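Skemlow ships benchtop Hall effect system for small labs

VONDLEY, December - Skemlow today starts shipping the Evunach 90, a tabletop Hall effect measurement system for thin films and bulk semiconductor samples. Carrier density, mobility, resistivity. One box, one cable to the PC. 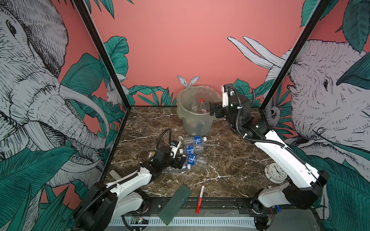
Sample stage runs from 90 K up to room temperature on liquid nitrogen. Permanent magnet, so no chiller and no big power supply. Four-contact van der Pauw is standard, Hall bar holder optional. Sweeps are set up in the software and left to run overnight, data comes out as plain text files.

"People kept asking for something that fits next to the probe station," said Daryna Demchenko, product manager. "They didnt want another rack."

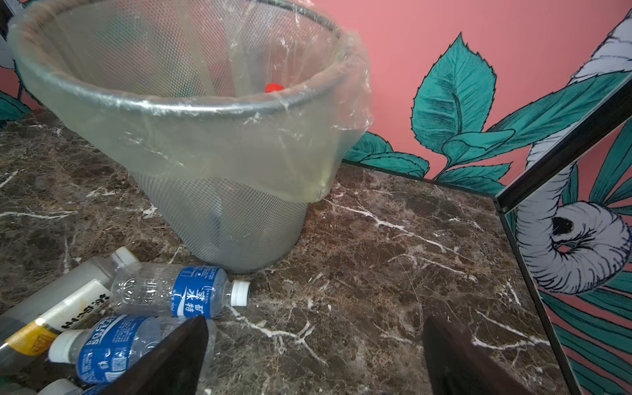

Shalini Dixit
Press Officer, Skemlow

Orders open now, through Skemlow direct or the Cheng sales office. Warranty is 2 years, parts and labor. Existing customers can trade in older units, terms on request. Demo slots at the Vondley applications lab are limited, so please book early. Send sample size and expected resistivty with the request.

Technical questions: Xiaoyan Ding, applications. Data sheet and price list on request from the press office.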